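厨房台面杂物的清理与分类操作指引

适用范围：Folldale公寓各楼层共用厨房、Skeltier住宿区单元厨房
编制：住宿服务处
修订：2月17日

一、目的

本指引供住户及值班保洁人员使用，说明厨房台面堆积杂物时的清理次序、分类方法及擦拭要求。水槽周边的台面使用频率高，包装物、空瓶、药盒与清洁用品容易混放。混放时间较长，既妨碍备餐，也容易造成误弃、误食及排水口堵塞。

本指引不涉及灶具拆洗、油烟机清洁和冰箱除霜，上述工作另见《单元厨房季度保养规程》。

二、准备事项

开始之前，请将下列物品放在手边：

一次性擦拭巾或可洗抹布，干、湿各备一份；
手套一副，尺码以能完全包住手腕为宜；
中性清洁剂；
可回收物袋、其他垃圾袋各一只；
带盖小盒一只，用于暂存药品及证件类物品；
记号笔与标签纸。

Tóth楼的住户可于每日晚间六时前到一层服务台领取擦拭巾和垃圾袋。Karnirska楼的用品存放在各层储物间，取用后请在门后登记表上签字。

水槽内如有待洗餐具，应先洗净并归位。台面下方或前沿装有电器的，应确认电器处于关闭状态，并避免将滴水的抹布搭在控制面板上。

三、清理次序

清理台面应遵循先取后擦、先干后湿的次序。先将所有可移动物品集中到台面的一处，再逐件判断去向。集中的位置宜选在离水槽稍远、离灶具也稍远的地方，以免小件滑入水槽或接触余热。集中之后，不得用手臂或抹布将整堆物品直接扫入垃圾袋。每一件都应拿起查看，确认内部是否有剩余物，再作处理。

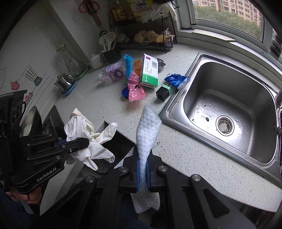

分类时，应以物品本身的材质和内容为准，不以其所在位置为准。同一处台面上常有几类物品叠放，处理方法各不相同，住户应将上层的轻质包装先行取下，再处理下层的硬质物品。以横放的透明塑料瓶、彩色塑料包装和开口的药盒混在一堆的情形为例，宜先取走塑料包装，再将药盒单独移出，最后处理塑料瓶。塑料瓶应先扶正，检查瓶盖是否旋紧，确认瓶内情况后再决定保留或丢弃。药盒即使已经打开，也不得视为空盒，须查看盒内有无药板、说明书及剩余药品。

四、各类物品的处理方法

（一）软质塑料包装

食品及日用品的软包装，取出残渣后压平。内壁有油渍或酱料的，投入其他垃圾袋；干净的，按楼内分类标识投放。拧成条状或团状的包装应展开检查，小票、钥匙、瓶盖等小件常被裹在其中。透明或半透明包装看似已空，也应捏压一遍。

（二）瓶罐

仍在使用的瓶装用品，擦净瓶身和瓶底后归位。食品类归入食品柜，清洁类归入水槽下柜，洗护类送回浴室，三类不得混放。标签脱落或字迹不清的，应由物品所有人确认；所有人一时无法确认的，贴上写有日期的标签，放入待认领处，保留五日。

已用完的瓶子应倒空，用少量清水冲洗，沥干后投入可回收物袋。瓶盖是否与瓶身分开投放，以各楼张贴的说明为准。喷雾罐不得刺破，也不得与其他瓶罐一并压扁。

（三）药品及药盒

药品不应存放在厨房台面。水汽与温度变化会影响保存，且容易与调味品、零食混淆。清理中发现药盒时，按以下步骤办理：

1. 查看盒内，确认是否有药品。
2. 有药品且在有效期内的，连同原盒和说明书放入带盖小盒，交还所有人。
3. 有药品但已过期的，送交服务台的过期药品回收箱，不得倒入水槽或马桶。
4. 确为空盒的，拆开压平，按废纸投放。盒面贴有姓名标签的，先撕去标签。

保洁人员不得自行判断药品是否仍需使用。所有人不在场时，应将药品放入小盒，并在盒盖上注明发现位置。

（四）手套与擦拭巾

一次性手套使用后应翻面脱下，投入其他垃圾袋，不得重复使用。可重复使用的手套，应以清水洗净外侧，夹住腕口倒挂晾干，不得搭放在台面边缘、电器面板或水龙头上。

一次性擦拭巾用于地面或水槽后，不得再用于备餐区。可洗抹布应按用途区分颜色，每日至少清洗一次，发硬或有异味时即行更换。

（五）锅具与锅盖

靠墙立放的锅具和锅盖应收入柜内或置于架上。暂时无法收纳的，应确保放置稳固，并在擦拭台面时先行移开。墙面与台面的接缝处容易积存油污，锅具移开后应一并擦净。

五、擦拭台面

全部物品移走后，先用干巾将碎屑拢至台面前沿，以手掌或小簸箕接住，倒入垃圾袋。碎屑不得推入水槽。

随后配制清洁液。取200毫升温水，加入5毫升中性清洁剂，搅匀即可，不需额外加大浓度。将抹布浸湿后拧至不滴水，自台面里侧向外侧单向擦拭，每擦完一段翻换一面。带有斑点纹理的浅色台面不易看出细小污渍，擦拭后应侧向对着灯光检查一遍，并用手背轻触，感觉粗糙或发黏的部位须重擦。

顽固污渍可将湿巾覆盖其上，静置五分钟后再擦。不得使用钢丝球、刀片或含研磨颗粒的去污粉。石材类台面不得使用醋、柠檬酸及除垢剂。

不锈钢水槽应在台面之后清洁。先取出滤网并清空，再用软海绵顺着表面纹路擦洗，水槽与台面之间的接缝以旧牙刷轻刷。最后用清水冲净，并以干巾擦干四周，避免留下水垢。

电器面板一律用微湿的软布擦拭，再以干布收尾，清洁剂不得直接喷在面板上。

六、复位与保持

台面完全干燥后方可放回物品。备餐区仅保留每日使用的用具，其余收入柜内。共用厨房的每位住户可在台面上存放一只有盖容器，容量不超过100毫升的调味瓶可集中放在公用托盘内。

建议住户在每次备餐结束时随手处理包装物，当日的空瓶当日投放。每周安排一次完整清理，时间由同单元住户自行商定，并填写在厨房门侧的值日表上。

七、常见问题的处理

标签遇水后残留胶痕的，可用温热湿布敷盖数分钟，再以指腹推除，仍有残留时蘸取少量食用油擦拭，最后用清洁液去油。

彩色包装的油墨印在浅色台面上的，应尽早以清洁液擦拭。擦拭后仍留有颜色的，请勿自行使用漂白类产品，应报服务台处理。

清理时发现台面开裂、接缝渗水或水槽松动的，应停止用水，并在当日报修。

八、联系与反馈

住户对分类方法有疑问，可向Folldale公寓住宿服务处Ľubica Zeman咨询。设施报修由Rogério Rangel受理，报修时请写明楼名、楼层及厨房编号。自一月起使用的旧版值日表继续有效，用完后再换领新表。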